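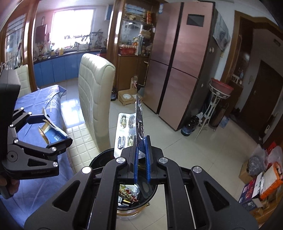 How long does it take to stop being hopeless at table tennis when you take it up again in your forties? In my case it was four months of Friday nights before I won a match, and I'm told that's pretty normal.

I joined the Skurbridge club in August, mostly to get out of the house. I'd played a lot as a kid and assumed it would all come flooding back. It did not! My first night I was put on with a lefty who served everything short and wide to my backhand, and I think I returned three balls in the first game (one of them off the frame of the bat).

The club runs a ratings ladder and everyone new starts at 100. By the end of my first month I'd gone up to 115, which I was very chuffed about until I looked at the top of the sheet. The bloke up there is on 2,072. I've watched him warm up and I couldn't even follow the ball.

What helped most was changing my bat. I'd been using an old one from the garage with rubber like a dinner plate, and one of the regulars lent me her spare Berner for the night. Suddenly my pushes had some spin on them — and most of them went sailing off the end of the table, but still. I ended up buying a Ziten because it was on special, and it's a bit slower, so it suits me better.

The other thing was serving practice. I take a bucket of balls down half an hour before everyone turns up and just serve, over and over, trying to get the second bounce to stay on the table. Dull as anything, but I've got one decent backspin serve now and people have started to pop it up.

Next month we've got the Rondonuwu Shield, a teams thing against the other clubs nearby. I've been put down as a reserve for the bottom side. I've already washed my shirt.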